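So the can situation has gotten out of hand again. I did the big August shop on Saturday and came home with around 30 skinny cans of fizzy stuff, because Gredberg had them on the end shelf and I have no willpower at all. Our fridge was not built for this! They tip, they roll, and the one you want is always behind the mustard.

My new plan is trays. Shallow ones with low sides, so a whole row slides out at once and you can grab from the back.

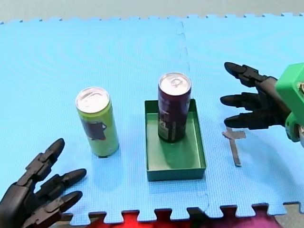 Purple gets the tray, green is still waiting its turn.

I tried standing them up first (fine, until you run out of tall shelf) and then went over to laying them down. I like seeing the lids, but then the flavors are a guessing game.

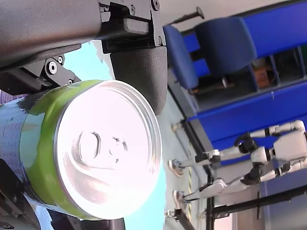 Gintarė Koppel wrote in to say that she stores hers upright in the door and never more than a week's worth, and that anything lying down gets shaken up every time the fridge opens. Fair point, Gintarė, but my door is full of pickles.

Sorting by flavor is where I've landed for now, sours on the left and berry on the right, with the plain seltzer banished to the garage.

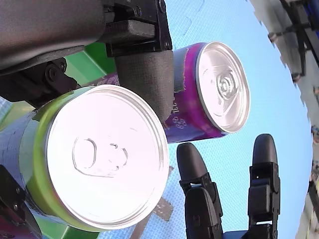

I still haven't decided about stacking. Two layers would free up the whole bottom shelf for the melon. With purple perched up behind the lime green like that, you can spot both pull tabs right away, so maybe I'll mix the colors after all. Inese Laur swears by a folded dish towel underneath to stop the rolling, and I'm trying that next.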